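**Lost property day fills a bed in Wavmont, again**

WAVMONT, Tuesday. The Clestberg Guest House has started its June clear-out of things left behind by lodgers, and once more the front desk has discovered that people will travel a long way to abandon a hair tie.

The house has 25 rooms and keeps forgotten items for 4 months. After that they are sorted on whatever flat surface is free, which this year meant a bed in one of the upstairs rooms. Anything unclaimed by the end of the month goes to the Esside thrift store, where it will presumably be bought by someone on their way to the guest house.

The log for the past year runs to 1,241 entries. Phone chargers lead, as they have since the log began, followed by single socks and paperbacks with the last chapter unread. Small jewelry and hair things have climbed to third place, ahead of umbrellas, a result the management puts down to a dry spring.

"People call about the umbrella," the desk said in a statement taped beside the key rack. "They do not call about the bracelet. Please call about the bracelet."

Owners of the more valuable pieces are asked to describe them over the phone before coming in. The rule dates from last June, when a gold-colored ring drew three claimants, all of whom were certain and none of whom could say which finger it fit. It is still in the safe.

Coil hair ties are exempt from the rule. Anyone who wants one back may simply say so, and will be believed.

Mailing costs are the sore point. The house used to send things home for free, but stopped after a winter in which it paid to return a pair of slippers to an address in Ó Dubhghaill Street, four blocks away. Guests now cover the postage themselves, and requests have dropped by 70 percent. Interest in the slippers has also cooled.

Pickup is at the side door, from 4 in the afternoon until the desk gets hungry. Bring some form of ID and, for fitness bands, the charger, so that the thing can be switched on and matched to the person who stopped exercising. Earrings are being handled separately, in pairs where possible.

The thrift store, for its part, says it has room for the bracelets and hair ties but would like a rest from paperbacks. It has asked the guest house to hold back any book with a ship on the cover until at least the fall.

The first tray, set out for sorting on a plaid sheet, has bracelets in red cord and in fine gold chain, a lavender coil hair tie and a pale blue one, and a black fitness band. 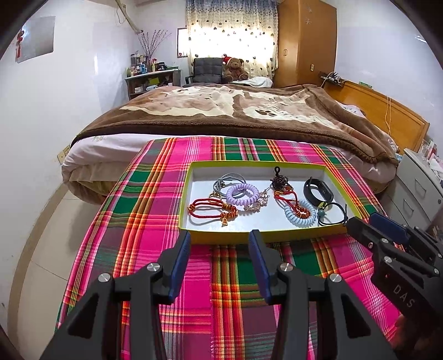 ## Also in Wavmont

The footbridge by the Esside store stays closed to bicycles until the new boards are down. Cyclists are asked to walk across, and to look as if they had planned to.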